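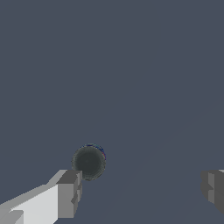
# Chapter 2: Why Small Towns Keep Their Post Offices

I grew up a short walk from the post office in Stosbridge, and I can still smell the place: floor wax, damp coats, and the glue on the back of the stamps (I licked far too many of those). My first real job was there too, sorting parcels in March with my gloves on because the heater had quit again!

So I'm biased, and you should know that before we start. In Chapter 1 we looked at how mail gets from one city to another. Now I want to slow down and look at the last stop, the counter itself, in a town of 1,000 people.

We'll spend most of our time on two places. Stosbridge kept its counter open. Skutitz, 10 miles up the valley, lost its own and had to make do with a shelf at the back of the Gautier hardware store. I've stood in line at both, and the lines are very different – people in Skutitz grab their mail and go, while in Stosbridge you'd better not have anything on the stove.

Before you read on, write down the last thing you mailed and where you mailed it from. Keep that note handy, as we'll come back to it when we get to rural routes.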